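**Ata da reunião de 5 de fevereiro: grupo de embalagem, projeto Umance**

Presentes: Abílio Abreu, Leonor Ramalho, Glória Amaral, Bhupendra Joshi.
Ausente: Ismael Bastos (enviou comentários por escrito).

## 1. Ata anterior

Aprovada com uma correção da Leonor: o rolo de película pedido à Flimex é o de 545 mm, e o texto dizia outra coisa.

## 2. Detergente na mesa verde

O Bhupendra abriu o ponto com muito entusiasmo, e com razão! Gostámos imenso de ver as garrafas deitadas no tampo verde: encontra-se logo cada uma, e a mesa fica pronta para trabalhar sem grandes arrumações.

A Glória lembrou que os rótulos também contam. Quer as garrafas todas viradas para o mesmo lado antes de irem para o saco, e a Leonor apoiou de imediato. O Ismael escreveu que prefere alternar os bicos, para o conjunto ficar mais compacto. Vamos experimentar as duas maneiras (o Abílio já está a esfregar as mãos).
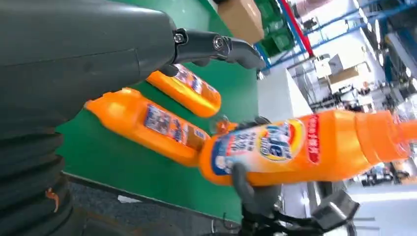
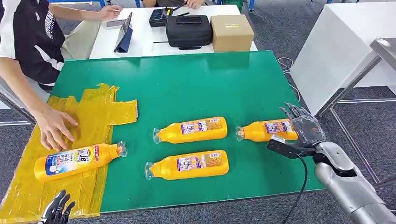 ## 3. Plástico amarelo

Discutiu-se se vale a pena alisar a folha com a mão antes de pousar as garrafas. A Leonor acha que sim, que os vincos atrapalham na hora de dobrar. O Bhupendra propôs cortar as folhas na véspera e guardá-las abertas, ideia muito bem recebida.

Decidido: encomendar 200 folhas à Flimex. O Abílio pede o orçamento e pergunta pelo prazo.

## 4. Outros assuntos

- O armário Darkulero passa para junto da porta. A Glória trata das etiquetas das prateleiras.
- A visita à Trương fica para julho, e toda a gente quer ir!
- Faltam 3 pares de tesouras na gaveta. Quem as tiver, que as devolva à Leonor.

Ata redigida por Glória Amaral.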